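Droltia Community Clothing Swap
Planning meeting minutes, March
Back room, started 6:10 pm (late, key problem again)

Present: Nkechi Ezeani (chair), Tanko Tijani (minutes), Mohammed, Rosalind, Pru, two people from the Rikine Street tenants group, didn't get names, sorry. Will add.
Apologies: Dee, Hollis

1. Last minutes
Read quickly. One fix, the hall deposit was paid by Pru and not by the swap account. Pru would like it back. Agreed, Nkechi to transfer this week. Otherwise ok.

2. Hall
Church hall confirmed for the spring swap, 10 am to 3 pm. We get in at 8. Side door only, front door is being painted. Parking lot shared with the dance class till noon so drop-offs need to use the street side. Tanko to make a sign. Mohammed says last time the sign was too small and people went to the wrong door, make it bigger.
Heating: hall says it is on a timer and we can't change it. Bring sweater.
Tables: hall has 6 long ones. We need more than that. Rikine Street can lend 3 but they have to be picked up the evening before and nobody present has a van. Hollis maybe?? Tanko to text.

3. Money
Balance after last swap is $200 and change. Nkechi has the receipts in an envelope, will scan. Hall is paid. Still to pay: flyers, bags, coffee.
Long talk about whether to charge at the door. Pru for, says a dollar each would cover coffee and then some. Mohammed against, the whole point is it's free and some families will turn around at the door if there is a cash box. Rikine Street agreed with Mohammed. Compromise is a donation jar by the coffee, no one standing next to it. Voted, all for except Pru who abstained and wants that noted. Noted.

4. What we take and how it gets sorted
Biggest item, went on a while.
Last time too much came in that no one could wear. Stained, broken zippers, single socks. Three hours of bagging it up afterward. New rule, drop-off people check each bag at the door and hand back anything torn or dirty. Be nice about it. Rosalind will write out a few lines people can say so it doesn't come off rude.
Limit is one large bag per household for tokens, extra is welcome but no extra tokens. Tokens same as before, the blue ones. Pru has them in a cookie tin.
Kids stuff by age not by size label, the labels are all over the place.
Adult tops laid flat on tables, not on hangers. We don't have enough hangers and they tangle. Size label up where people can see it without digging. 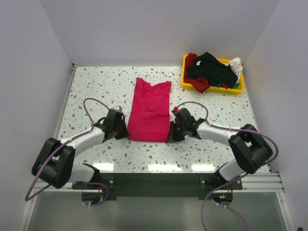 Top laid flat, neck label showing. Item 4.

Pants folded once and stacked by waist. Dresses and coats on the two rails. One rail has a bad wheel, Mohammed to look at it.
No underwear, no swimwear, no bike helmets. Shoes ok if in pairs, tie the laces togther.
Question from Rikine Street about school uniforms. Yes please, seperate table, and no tokens needed for those. Everyone agreed right away. Rikine Street to ask at the school office if there is a lost property box that they want rid of.

5. Mending corner
Rosalind wants to do it again. Two machines last time, one jammed. Visteck repair shop looked at it, wants more than the machine is worth. Leave it. One machine plus hand sewing.
Buttons, hems, small holes only. No zippers, each one took forty minutes and there was a line. Sign-up sheet with time slots this time.
Needs: good lamp, extension cord, white and black thread, sharp scissors that stay on the table (tape a string to them??). Pru has a lamp.
Leftover lengths of fabric also welcome, last time they all went in the first hour. Put them next to the mending table and not in with the bedding, people thought they were sheets.
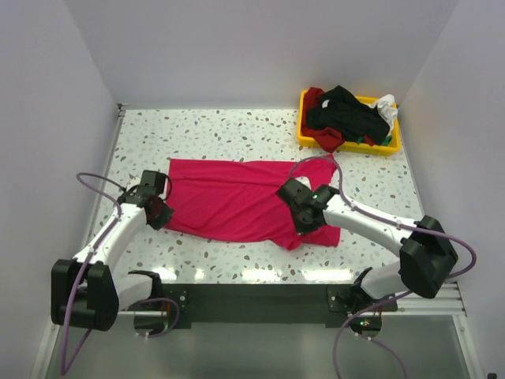 Bedding and towels, take them this time or not? They fill the hall fast. Decided towels yes, comforters and pillows no. Anything in the towel pile that's too worn goes to the animal shelter, Dee usually drives it over. Check with Dee.

6. Flyers
Tanko got a price for 2000, way too many. Nkechi says we still have a stack left from the fall with the wrong date on them. Go with a smaller run, black and white, and put the rest online. Flyer must say: side door, one bag, clean clothes only, free. Mohammed to translate, he needs the final wording first, not the night before like last time.
Rikine Street will do their own building plus the laundromat. Pru the library and the bus shelter.

7. People on the day
Short for the 1 to 3 slot, as always. Everyone to ask one person. Clean up is everyone, please don't leave at ten to 3.
Coffee: Mohammed. Cookies: whoever.

8. AOB
Leftovers. Thrift store will only take them bagged and before 5. Somebody has to drive straight there. See van, item 2.
Lost child at last swap was found in two minutes but it was a bad two minutes. Nkechi to be the meeting point, yellow vest.
Key. Can we get a second one cut. Nkechi to ask. Again.

Actions
Nkechi: pay Pru back, scan receipts, second key, vest
Tanko: sign (BIG), text Hollis re van, flyer wording to Mohammed
Mohammed: rail wheel, translation, coffee
Rosalind: door wording, sign-up sheet, thread
Pru: lamp, tokens, library, bus shelter
Rikine Street: tables, uniforms, laundromat

Closed 7:50. Next meeting same room, Nkechi will send the date round.
TT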